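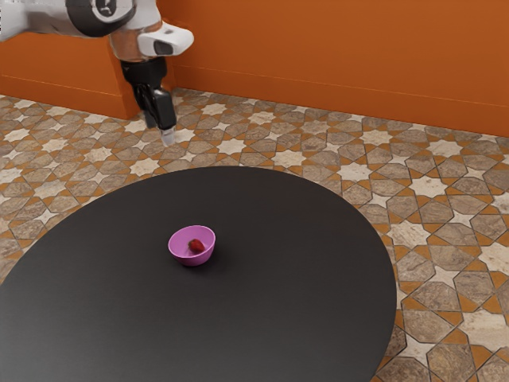 Seit dem Update auf die neue Tristell-Version laufen bei mir die nächtlichen Backups anders als vorher. Ein paar Notizen, weil die Doku an der Stelle dünn ist. 1/11

---

Ausgangslage: ein kleiner Server im Keller, darauf Tristell als Backup-Dienst, Ziel ist ein NAS im selben Netz. Gesichert werden 339 GB, vor allem RAW-Dateien und Mailarchive. Inkrementell jede Nacht, Vollsicherung einmal im Monat. 2/11

---

Nach dem Update dauerte der inkrementelle Lauf 218 Minuten. Vorher war er fertig, bevor ich den Log überhaupt geöffnet habe. Netzwerk unverändert, Platten unverändert, SMART-Werte unauffällig. 3/11

---

Erster Verdacht war die Kompression. Der Standard wurde von Stufe 1 auf Stufe 3 angehoben, steht im Changelog ganz unten. Zurückgestellt, Lauf wiederholt: 202 Minuten. Bringt also etwas, erklärt den Sprung aber nicht. 4/11

---

Zweiter Verdacht: Prüfsummen. Tristell vergleicht jetzt standardmäßig den Inhalt jeder Datei und verlässt sich nicht mehr auf Größe und Änderungszeit. Damit wird der komplette Bestand jede Nacht gelesen — auch wenn sich nur eine Textdatei geändert hat. 5/11

---

Die Option heißt in der Konfiguration compare_mode und kennt die Werte content und meta. Wer aus einer alten Konfigurationsdatei migriert, hat den Eintrag gar nicht drin und bekommt content. Eine Warnung im Log gibt es dazu nicht. 6/11

```
compare_mode = meta
compression = 1
```

---

Mit meta liegt der Lauf wieder im einstelligen Minutenbereich. Für die Vollsicherung lasse ich content stehen. Stille Bitfehler will man schon irgendwann bemerken, nur eben nicht jede Nacht auf Kosten der Platten. 7/11

---

Die beiden Modi lassen sich pro Job setzen, sofern die Jobs in getrennten Dateien liegen. In einer gemeinsamen Datei gewinnt der letzte Eintrag, unabhängig vom Abschnitt. Ob das so gedacht ist, weiß ich nicht. Im Tracker habe ich dazu nichts gefunden. 8/11

---

Zum Vergleich kurz Drundico auf derselben Hardware getestet. Schneller beim ersten Lauf, dafür lädt die Rücksicherung einzelner Dateien immer erst den ganzen Index. Bei kleinen Beständen egal, bei Mailarchiven mit vielen Einzeldateien lästig. Bleibe vorerst bei Tristell. 9/11

---

Noch ein Punkt zu den Zeitstempeln: meta setzt voraus, dass die Quelle sie sauber pflegt. Mein altes Importskript für Fotos hat die Änderungszeit nach dem Kopieren auf das Aufnahmedatum gesetzt. Wird eine Datei so durch eine gleich große mit gleichem Datum ersetzt, sieht der Vergleich keinen Unterschied. Skript angepasst, einmal mit content nachgezogen. 10/11

---

Rücksicherung aus dem Archiv vom Dezember ebenfalls geprüft, stichprobenartig über zwei Ordner, Hashes identisch. Das alte Format wird also weiterhin gelesen. Verschlüsselte Archive habe ich nicht getestet, ich nutze dort die Verschlüsselung des NAS. Falls jemand Erfahrungswerte hat: gern als Antwort, am besten mit Versionsnummer und Dateisystem. 11/11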